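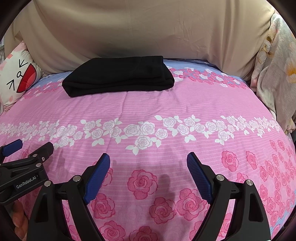 October, notebook of the soft goods bench, entry started 9:40

Continuing the comparison of finger pads on the hand-held grippers. Last time I wrote too little and Štěpánka could not repeat my settings, so today I write everything, also the boring things.

What we compare: the blue ridged pads that come on the tool, and the flat silicone pads which Svetozár Oravec cut for us from the Pladar sheet. The fingers, the linkage and the camera stay the same. Only the pads change. I want to know which pads we should send to Brakberg together with the arm, and they want to know it before the end of the month.

Task: folded black cloth on the bed. Pick it up from the far side, bring it to the near side, put it down, keep it folded. Then a second part, unfold with two grippers and fold again. The second part I did only with the ridged pads today, see below.

Preparation

Format of the card changed to the long one, because the short card became full in the middle of a take last time and I lost it. Checked free space before start and after lunch.

Clock of both tools synchronized with the laptop. The left one was late by 200 ms compared with the right one. I restarted it, then the difference was gone. I don't know the reason. Vojtěch Dvořáček says he saw the same when the battery is below half. Please everybody write the battery level in the log from now on, I added a column.

Opening of the fingers: full open at the start of each take, so that the software finds the zero. If you start with the fingers half closed, the width is wrong for the whole take and you will see it only in the evening. I did this twice in the past and I don't want to do it again.

Screws of the linkage: checked by hand, all four on the right tool. One was a little loose on the left tool, tightened. No glue used.

Ridged pads, first part

The ridges catch the edge of the fold well. I come from above with the fingers wide, press down a small amount and close slowly. In most takes the pads take two layers or all layers. The problem is when they take only the top layer: then the cloth opens in the air like a book and the take is a failure by our rule. It happened more often when I came from the right side, where the seam is. From the left side, where the fold is thick and round, it was almost always good.

The pressing down is difficult on a mattress. On the table we have a hard stop and the hand knows where is the surface. On the bed the surface goes down together with the fingers, and the sheet comes up between the pads. Several times I picked the cloth and also the sheet. For a human it is easy to feel and to let go. For the arm it will not be easy, and I think the force limit which Ľudovít put in the controller (for the table) is not good for this. We should discuss it before somebody starts to train on mixed data.

Silicone pads, first part

More grip, too much in my opinion. The cloth comes every time, but it doesn't want to go away when I open the fingers. I had to shake the tool, and the shaking goes in the recording. Also the silicone collects dust and small threads from the black cloth. After the first series the pads looked gray, I cleaned them with alcohol and the grip came back. So the result depends on the moment of last cleaning, and this I don't like for a comparison.

With the sheet they are worse than the ridged ones. They pull the sheet already by touching it.

Positive thing: they don't care about the direction of the seam.

Camera

I tried two exposure settings. With the automatic one, the pale backdrop behind the bed makes the camera go down, and the black cloth becomes one dark piece where the layers are difficult to see. With the fixed setting from Shewit Kahsay (her table, row 3) the layers on the front edge are visible and the backdrop is still not burned. I stay with the fixed one. Shewit, thank you, and please put the table in the shared folder, now I have only the paper.

The wide lens bends the bed a lot. The mattress looks like a hill. Vojtěch asked if the tracking suffers from it. I compared with the calibration board and it seems not to, the position error is in the same range as on the table. The printed sheet helps the tracking here, the roses give many points. When I made the same thing in spring on a plain white sheet, the tracking got lost in the low positions. I would keep this sheet for training, but for the test at Brakberg we need also a plain one, otherwise we will be too happy with our numbers.

Shadows of the fingers fall on the sheet in front of the tool. The lamp is behind me. I left it so for all takes of today to have one condition. Tomorrow lamp on the side.

Two grippers, second part

Only ridged pads. Unfolding is fine. Folding again is slow, my left hand is not so good as the right one and the left tool comes often into the view of the right camera. It is not an error, but whoever labels the data should know that a second gripper at the edge is normal.

My wrist was tired after one hour. The tool is not heavy, it is the angle. Štěpánka holds it lower, near the base, and I copied her in the last series. Better.

State of the data

Total usable frames from the test export: 4,000, this is only a short piece to check the format. Export took 732 seconds on the laptop, on the Garnach machine it should be faster. Folder name is the old style, I will rename it when Ľudovít Sokol finishes his script. Please don't rename it by hand.

Preliminary opinion: ridged pads for the bed and for cloth in general. Silicone maybe for plastic bags, to be tried. I would not send silicone to Brakberg now.

To do

Ask Svetozár for a thinner silicone, or the same one with lines cut in it.
Lower force limit for soft surface, with Ľudovít.
Repeat series from the right side with the seam turned to the back.
Order new pads from Paulík, part 894, our spare set has one pad with a torn corner.
Lamp on the side.
Plain sheet.

16:20, added: Svetozár came and looked at the pads. He thinks the release problem is from the cut side of the silicone and not from the flat side. He takes one pair home to sand the edge. The remaining pair is in the drawer under the laptop, in the bag with the green label.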